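Brastthorpe revisa su procedimiento de clasificación de tornillería suelta

Redacción técnica. Septiembre de 2023

El taller de montaje ligero Brastthorpe ha publicado la segunda revisión de su procedimiento interno para clasificar y emparejar tornillos y arandelas sueltos en mesa. El documento, de dos páginas, sustituye a las instrucciones que se entregaban con cada kit de la serie Clomon y unifica los criterios de separación por diámetro, el orden de las operaciones y el registro de las piezas descartadas.

El cambio principal afecta a la superficie de trabajo. Las bandejas con compartimentos quedan reservadas al almacenamiento y la clasificación pasa a hacerse sobre tablero blanco, liso y mate, con luz natural lateral siempre que sea posible. Sobre ese fondo se aprecian mejor el contorno del taladro de la arandela y las diferencias de tono entre acabados, que en las bandejas grises obligaban a levantar la pieza para comprobarla.

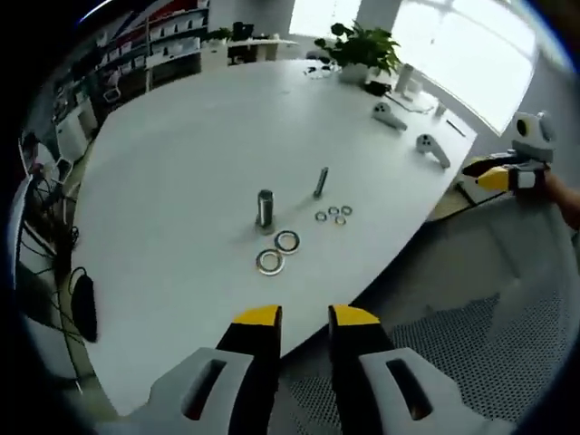

¿Por qué se separan las arandelas grandes de las pequeñas antes de tocar los tornillos?

Porque el diámetro interior de la arandela determina con qué tornillo puede emparejarse. Con los grupos ya formados, cada vástago se prueba únicamente contra el grupo que le corresponde y se evitan montajes con holgura excesiva.

El texto anterior admitía empezar por cualquiera de los dos tipos de pieza. Según Josphat Magesa, responsable de métodos del taller, esa libertad era el origen de la mayor parte de las repeticiones. En la prueba interna previa a la revisión se procesaron 83 lotes y en 20 de ellos hubo que deshacer el emparejamiento al menos una vez. Magesa atribuye esas repeticiones a arandelas de diámetro próximo mezcladas en un mismo montón.

La revisión regula también la colocación vertical. El tornillo se apoya sobre la cabeza, con la rosca hacia arriba, y la arandela se baja por el vástago hasta que asienta plana. No se admite presentarla inclinada y empujar: en roscas finas, el canto interior puede marcar los primeros filetes. Si la arandela no baja por su propio peso, se retira y se comprueba el diámetro antes de repetir.
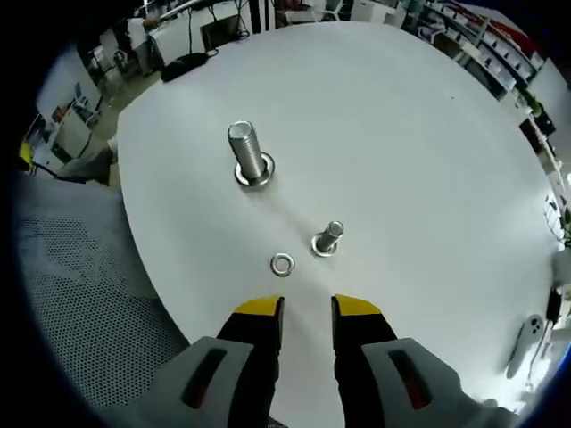 Una vez asentada la primera arandela, el conjunto no se desplaza hasta completar el resto del lote. Las arandelas pendientes se dejan planas sobre el tablero, separadas entre sí, y se toman por el canto exterior. El procedimiento fija un tiempo máximo de 60 segundos por conjunto, medido desde que se toma la primera pieza. El límite no se aplica durante el periodo de formación.

En cuanto al acabado, el documento distingue entre piezas de tono plateado y piezas de tono dorado o latonado. El color se anota, pero no se considera criterio suficiente para separar: dos arandelas de distinto tono y con las mismas medidas pertenecen al mismo grupo dimensional. La división por acabado se hace en una segunda pasada y solo cuando el kit lo exige. Los kits Nyaga la requieren; los Lovness, no.

Las piezas con rebaba, deformación o rosca dañada se apartan sin intentar el montaje. Se registran con el código del lote y el tipo de defecto. Las que presenten suciedad superficial pueden limpiarse con paño seco y volver al grupo. 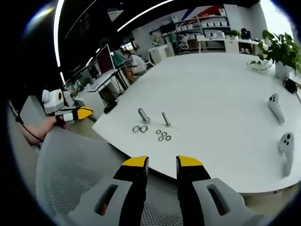 Calendario y aplicación

La revisión se aplica desde su publicación a los kits Clomon y Nyaga. Los Lovness se incorporarán en octubre, cuando se agoten las hojas de instrucciones ya impresas. Hasta entonces se aceptarán registros en ambos formatos, siempre que en la cabecera figure el número de revisión.

Quedan fuera del procedimiento las arandelas de presión y las dentadas, que conservan su instrucción específica. Las consultas sobre la equivalencia entre códigos antiguos y nuevos se dirigirán al departamento de métodos.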